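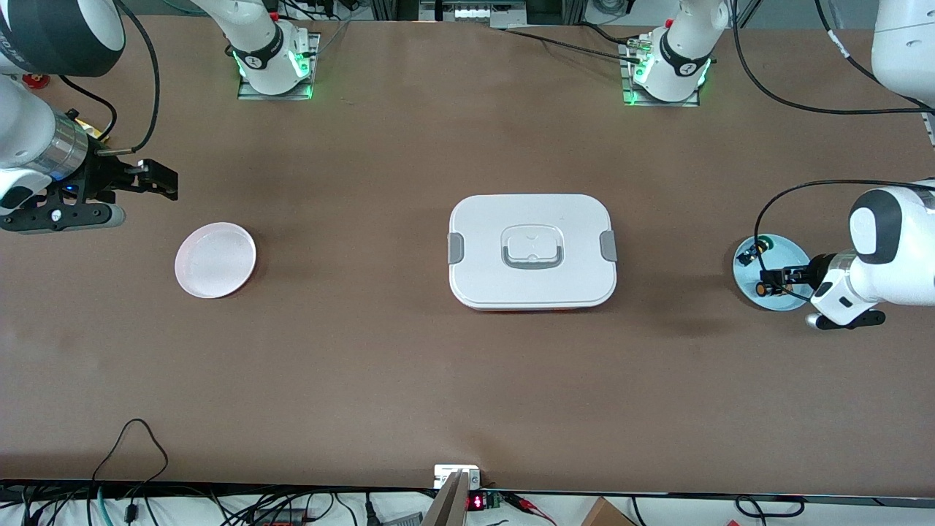
Page 24

Section 8. Setting Up the Jerstead Countertop Dishwasher

Read this section through once before you move the machine into place. You will need a Phillips screwdriver, a bucket, a level and a dry towel.

8.1 Choosing a place

1. Pick a flat counter that can hold the machine when it is full of water and dishes.
2. Check that the inlet hose will reach the faucet and the drain hose will reach the sink without being stretched.
3. Leave a gap of 2 inches behind the machine and on both sides.
4. Set the level on top of the cabinet. Turn the front feet until the bubble is centered, then tighten the lock nuts by hand.

Note: The door needs 12 inches of clear space in front of it to open fully.

CAUTION: Do not place the machine over a stove or beside a heater. The side panels can warp, and this is not covered by the warranty.

8.2 Connecting the water

1. Unscrew the aerator from the end of the faucet and keep its washer.
2. Screw the Gerlach adapter onto the faucet. Hand-tight is enough for most faucets. If it drips, give it a quarter turn with a cloth and pliers.
3. Push the quick connector up onto the adapter until it clicks.
4. Lay the drain hose in the sink and fix it with the suction clip. The end of the hose must not sit under water.
5. Open the cold tap slowly and look for drips at both ends of the inlet hose.

Note: Pull-down spray faucets do not accept the adapter. Order the Ziltent side valve instead — it fits under the sink and should be installed by a plumber.

8.3 Power

Plug the machine directly into a grounded outlet. Do not use an extension cord or a power strip. Keep the plug where you can reach it after the machine is in place.

8.4 First run

1. Take out the racks and remove the foam blocks and tape.
2. Put the racks back and close the door firmly.
3. Select Rinse and press Start. The cycle takes 29 minutes.
4. When the cycle ends, wait for the light to stop blinking before you open the door.
5. Wipe the filter and press it back into its seat.

A little water left around the filter is normal. The machine is tested at the Duvitz plant before packing, so you may also find a few drops in the hoses when you unpack it.

8.5 Loading

Scrape plates first. There is no need to rinse them unless food has dried on. Stand plates in the lower rack facing the center, larger ones toward the back. Lids and plastic containers go on the upper rack, open side down, with the lid taken off and placed separately. Spin the spray arm by hand before closing the door. If it hits anything, move that item.

CAUTION: Knives must lie flat with the blade pointing away from the door.

8.6 If the machine does not start

Check that the door is latched and the tap is open. If the Water light stays on, close the tap, take off the quick connector and clean the small screen inside it. If the light comes on again after this, unplug the machine and see Section 12 for service.

Text: Celina Tokarz. Technical check: Ebuka Oyelaran. Revised June 28, 2023.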